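Clekmont Table Tennis Shop
Cases and covers > Single paddle

Protano Paddle Case, red, with pompom pull

$35.00
In stock, ships from our Cevgate store
Item 292

I'll admit I ordered the first batch of these for the pompom. I play in a league on Tuesday nights, everybody has the same plain cover, and I've gone home with the wrong paddle more than once (sorry again to whoever had to play with mine). So when a sample landed on my desk with a big fuzzy puff hanging off the zipper, I was sold before I'd opened it!

The rest of it turned out to be pretty good too. It's paddle-shaped, with a round head and a narrower part for the handle, and the zipper follows the curved edge so you can open it up wide and lay the paddle in. I don't like cases where you have to shove the thing in blade first and hope the rubber doesn't catch on the teeth. The head has a clear window on it, and there's a black mesh pocket down at the handle end. I keep my locker key and a folded score sheet in mine.
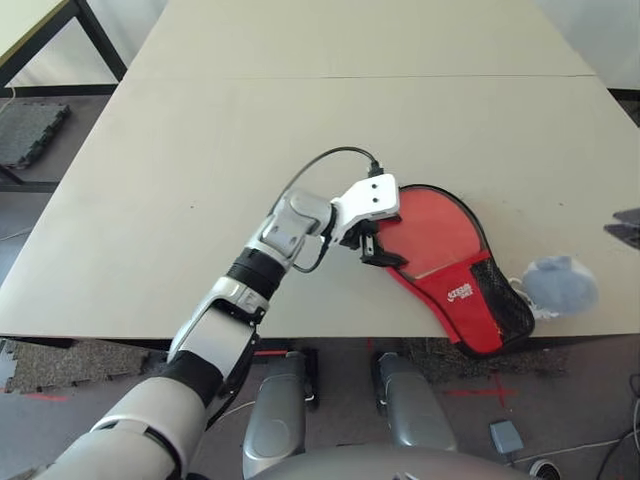
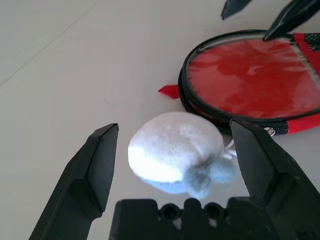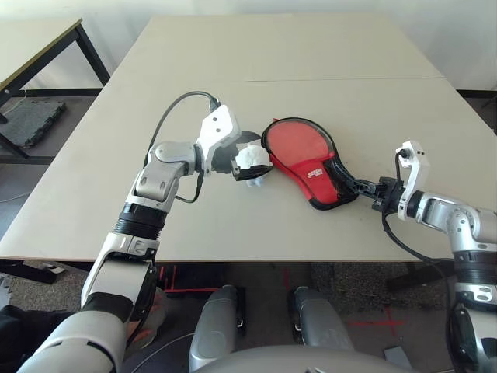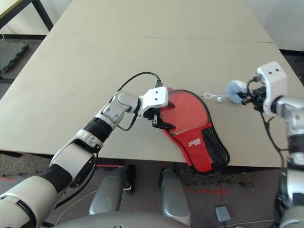
Red with black edging in all four. The clear window and the zipper teeth show best in the second.

A few things people ask me at the counter:

Will my paddle fit? Any regular-size blade should be fine, flared or straight handle. Penhold players, you'll have some extra room at the bottom. It's a one-paddle case, so if you carry a backup take a look at the Ghumman double.

Does the pompom come off? Yes. It's on a string, so if fluff isn't your thing you can snip it and still have the metal pull underneath. I think that's a crime, but it's your case.

Can I wash it? Wipe the outside with a damp cloth and let it air out unzipped. I wouldn't put it in the machine with that window. The pompom does pick up dust if you leave it lying on the gym floor, and a quick brush with an old toothbrush perks it right up.

Is it padded? Lightly. It's great for a tote or a backpack, but I wouldn't check it on a plane without wrapping a shirt around it.

We also have it in navy, same price, same pompom. Spare pulls are back in August, and you can get on the list by emailing the store with the item number.

Free shipping on two or more cases. Paddle and balls not included. Unused cases can come back to us within 35 days, pompom attached please!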